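### 3.2. Comportamiento del tejido acanalado en la fase de pliegue

La segunda serie de ensayos se dedicó a las alfombrillas de tela con relieve, que en la clasificación de Kolev e Imhof ocupan un lugar intermedio entre el paño liso y la felpa. El conjunto de Gundley comprende 32 piezas textiles de uso doméstico, de las cuales 7 presentan canalé. Todas se acondicionaron en la misma sala y se extendieron sobre un tablero blanco, sin fijación perimetral.

El canalé de tramos cortos y escalonados plantea un problema de medida que el paño liso no tiene. La rigidez a flexión depende de la dirección considerada: el tejido cede con facilidad cuando el eje del pliegue es paralelo a las nervaduras y ofrece mayor resistencia cuando las cruza. Por ello se anotó, para cada pieza, el ángulo entre nervadura y borde – dato que Barreto omite en su protocolo – y se repitió cada pliegue 3 veces.

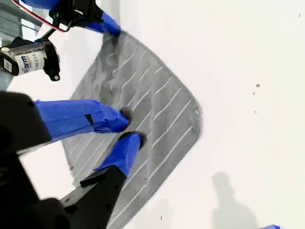 **Figura 4.** Alfombrilla gris de tela acanalada sobre tablero blanco. Junto a la zona arrugada, las nervaduras pierden la alineación; el resto de la superficie permanece casi plano.

La arruga local (figura 4) se distingue del pliegue propiamente dicho en que no alcanza los bordes de la pieza. En la zona afectada las nervaduras aparecen dobladas y fuera de línea, lo que permite delimitarla a simple vista, incluso en tonos grises de bajo contraste. Siguiendo a Vukčević, se adoptó como límite de la arruga la primera nervadura que conserva su dirección original.

Las esquinas redondeadas obligaron a una segunda corrección. Al no existir un vértice definido, el punto de referencia se obtuvo prolongando los dos bordes adyacentes hasta su intersección – procedimiento ya empleado por Mladenović con servilletas –. Los valores resultantes se recogen en la tabla 3.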